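萨劳气候行动联络组 工作会议纪要

时间:五月,下午三时
地点:沃斯泰克楼二层会议室
主持:Samah Badawi
记录:福田惠美子(Emiko Fukuda)
出席:Samah Badawi、Bogdan Rusu、Tayla McAlister、佐佐木勉(Tsutomu Sasaki)、福田惠美子
缺席:无

一、确认上次纪要

上次纪要第四项中“校方同意延长开放时间”一句,Rusu提出与事实不符,校方当时仅表示可以研究。改为“校方表示将研究延长开放时间的可能性”。其余内容无异议,予以确认。

二、校园用能核查进展

1. Rusu汇报。参与核查的学校共9所,已交回完整表格的6所,其余3所缺供暖部分数据。缺失原因为锅炉房抄表记录由物业单位保管,学生核查小组无权直接调阅。Rusu已分别致函三家物业单位,其中一家答复可在工作日上午到场抄录,另两家未答复。

2. 已交回的表格中,有两所学校将生活热水与供暖合并填报,无法拆分。会议决定:本轮不退回重填,在汇总表备注栏注明“含热水”,下一轮表格增设单独栏目。

3. 佐佐木指出,各校面积口径不一致,有的按建筑面积,有的按采暖面积,直接比较单位面积用能没有意义。会议同意统一采用采暖面积。无法提供采暖面积的学校,只列总量,不列单位面积指标,不参加排序。

4. McAlister询问排序结果是否公开。Badawi认为公开排序容易使排名靠后的学校退出核查。讨论后决定:对外只公布总量及平均值,各校结果单独反馈给本校。

三、联名信

1. 截至会议当日,致市议会的联名信共收到签名2695份,其中纸质签名234份。纸质签名尚未与线上名单逐条比对,可能有重复,对外引用时须注明“未去重”。

2. 信件正文第二段要求市议会“立即停止”燃气管网扩建。佐佐木建议改为“暂停审批新的燃气管网扩建项目,直至减排路径评估完成”,理由是议会对已签约工程没有单方终止权。Rusu不同意,认为签名人签署的是原文,改动后须重新征集。

3. 表决:保留原文,另附一页说明函,写明联络组对审批程序的具体建议。赞成4票,反对1票(佐佐木)。说明函由佐佐木起草,McAlister校对。

4. 递交方式:当面递交,同时由议会收发室出具回执。回执原件由福田保管,扫描件存入共享文件夹。

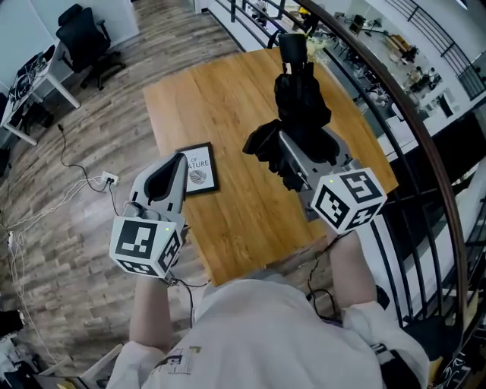
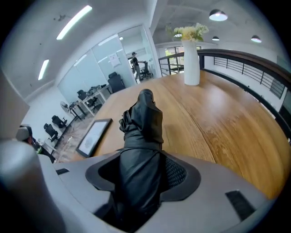 四、六月集会的安排

1. 路线。原定路线经过萨利纳斯街(Salinas),该路段六月有路面施工。McAlister提交两个备选方案。方案甲绕行河岸,路程较长,沿途无公交线路。方案乙经市场后侧,路程与原定相当,但须临时占用一个公交站。会议采用方案甲。McAlister向主管部门重新提交路线图,原申请编号不变,附变更说明。

2. 未成年人参加。凡在上课时间参加的中小学生,由家长自行向学校请假,联络组不出具任何证明文件,也不以联络组名义与校方交涉缺勤问题。宣传材料中删去“全校参与”等表述。Badawi负责核对海报、传单及网页三处文字。

3. 秩序维护人员。培训安排一次,内容包括路口指挥、与警方联络的程序、人员走失的处置。未参加培训者不发袖标。培训材料沿用去年版本,第五节联系电话须更新。

4. 扩音设备。向Sasus租用,报价单已收到,含运输,不含现场操作人员。Rusu询问能否自备发电装置。对方答复须使用其指定的电源。会议要求对方说明电源类型,如为柴油发电机,改询可使用蓄电池供电的供应商。福田跟进。

5. 发言名单暂不确定。每人发言时间上限为三分钟,超时由主持人中止。政党代表不安排发言,可以参加行进。

五、市政气候预算征求意见

1. 佐佐木介绍征求意见稿结构。正文分公共建筑、交通、绿地三章,附件为年度支出表。附件中公共建筑改造与日常维修列于同一科目,无法判断实际用于减排的金额。

2. 会议同意提交书面意见,限于以下两点:要求将改造支出与维修支出分列;要求每一项目注明预计减排量及计算方法。有关公交票价的意见另行提交,不并入本次文件。

3. Badawi提醒,书面意见须由有表决权的成员签字,电子签名不予受理。

六、其他事项

1. 共享文件夹的目录层级过多,同一文件存在多个版本。福田将按议题重建目录,旧目录只读保留。文件名统一以议题编号开头。

2. McAlister提出将会议时长控制在九十分钟以内。无异议。

3. Rusu提出增设核查数据复核人一名,由未参与数据收集的成员担任。暂定McAlister,下次会议确认。

七、待办事项

Rusu:继续联系两家未答复的物业单位;到场抄录已答复一家的供暖数据;汇总表加注“含热水”。
佐佐木:起草说明函;起草气候预算书面意见初稿。
McAlister:提交变更后的路线图;校对说明函。
Badawi:核对宣传材料文字;与议会收发室确认递交时间。
福田:比对纸质与线上签名;跟进扩音设备电源问题;重建共享目录。

各项待办如不能按期完成,应在下次会议前书面告知记录人。

会议于下午四时四十分结束。下次会议地点不变,时间由Badawi另行通知。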